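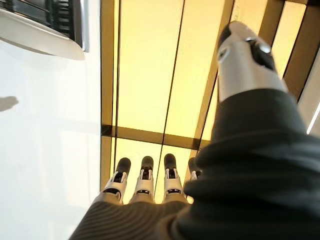
More than one regular at the Moulin branch library says the late hours are the best thing to happen on the street in years, and one of them told the front desk she'd have signed up for a second card if they'd let her. She may have to settle for one, but she can use it a lot more often now!

Starting this week, the Moulin branch is open until 10 p.m. every weeknight, four hours later than before. The change was tried out over the winter on a smaller scale, with just one late night a week, and people came in bigger numbers than the staff had planned for. On the last of those evenings the door counter reached 103 after 6 p.m., a record for the branch, and every chair in the reading room was taken (a few people read happily on the stairs).

The new schedule took effect May 1, 2019, and the first evening had the feel of a small party. There was tea, there was a very large lemon cake, and the shelf of new mysteries was nearly bare well before closing. Kids in pajamas came for the first bedtime story hour, which starts at 7 and will run on all the late nights through the summer. By the end of it two of the smallest listeners were fast asleep on the rug, and the story had to be finished in a whisper.

Night-shift workers from the Terametti bakery asked for the longer hours in the first place. Many of them sleep through the day and used to find the doors locked by the time they were up and about. Now they can stop in on the way to work, pick up a book for their break and still clock in on time. A return box has gone up beside the bakery's back entrance, too, and it is emptied each morning.

The branch has also added to its shelves. A gift from the Plamow book club paid for 4,000 new and used titles, with a big helping of cookbooks, travel writing and large-print novels. There are 22 new audiobook players to borrow as well, each good for 3 weeks at a time, and they're easy to use: press one button and the story starts. The local history corner has moved upstairs next to the window seats, and the old street maps are now in flat drawers that anyone may open. Look for the one of the Plirnix mill district, with every shop and stable drawn in by hand. It's a beauty.

Evening classes begin in September. Bookbinding is already on the list, along with beginning Spanish and a family tree workshop for people who have a shoebox full of letters and no idea where to start. Sign-up sheets are at the front desk, and all of the classes are free.

Parking behind the building is open to library visitors after 6 p.m., and the side door with the ramp stays unlocked until closing. Weekend hours are the same as before.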